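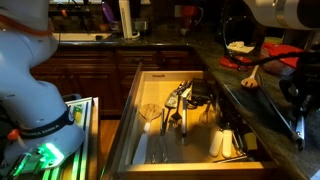 Budgeting for a second arm: what am I leaving out?

Posted by T. Akbari in Equipment and Planning
Wednesday, August 28, 2024

We run one arm on household manipulation work, mostly drawers and utensils, and I have to put in a capital request for a two-arm cell. The arms themselves are quoted and I'm comfortable with that line. My trouble is everything else. Last time we bought the arm and then spent the following quarter raising small purchase orders for brackets, cables and fingers, and our finance office has made it clear they would like one request this time.

Constraints as they stand:

- Floor space is fixed. The cell has to go against an L-shaped counter with the lower drawers opening into the work area.
- Objects are ordinary kitchen stock: tongs, whisks, spatulas, wooden spoons.
- Existing supply is shared with the rest of the room.
- The request closes in April and can't be amended after that.

Should spares go in the capital request, or be left to operating? And is it reasonable to buy one gripper type for both arms?

Spyros Stefanou

Put the spares in capital. If the rules allow consumables bundled with the initial purchase, use that, as it is the only time you will get them without an argument.

Lines that are commonly missed, in the order they tend to hurt:

Mounting. Two arms reaching into one drawer want a stiff base each. Price the frames, the levelling feet and the labour to fix them down. Check the drawer at full extension against the base footprint before you order. We drew ours with the drawer closed and had to move a base 200 mm, which meant redrilling the floor and recalibrating everything.

Fingers. Thin handles and flat metal tools are hard on fingertips. Lying flat on a drawer bottom they give you very little to get under, so expect to go through several finger shapes before settling. We allow $900 a year per arm for fingers and pads and have not yet had any left over.

Cable management. Budget for proper dress packs or at least decent clips. A loose cable on the counter will end up under an object or in a gripper sooner or later.

Electrical. Have an electrician look at the shared circuit. Each controller should be on its own outlet, and the emergency stop should drop both arms. Wiring that in afterwards costs a good deal more than doing it at installation.

Objects. Buy duplicates of every utensil from the same batch. Retailers change handle colours and dimensions without notice. We put $400 against this and it covered two full sets plus a few odd pieces.

On grippers: same type on both arms, yes. One set of spares, one set of drivers. The exception is if one arm only ever holds the drawer open, in which case something simpler will do for that side.

One more item — calibration time. It isn't a purchase, but if you charge staff hours to the project it belongs in the plan. Allow 2 days after any base is moved.

zutgate_lab

Second the duplicates. Also look at leasing if your place permits it, we leased through Sernitz and the paperwork was fine. Can't comment on price, it was handled above me.

cadura

Depends on your budget really. I would get the arms first and see how you go.

T. Akbari

Thanks. The drawer footprint had not occurred to me; I'll redo the layout with it fully extended. Spyros, does your per-arm figure include the screws and adapter plates, or only the printed and moulded parts?

Spyros Stefanou

Fingers and pads only. Adapter plates were machined once and sit under mounting.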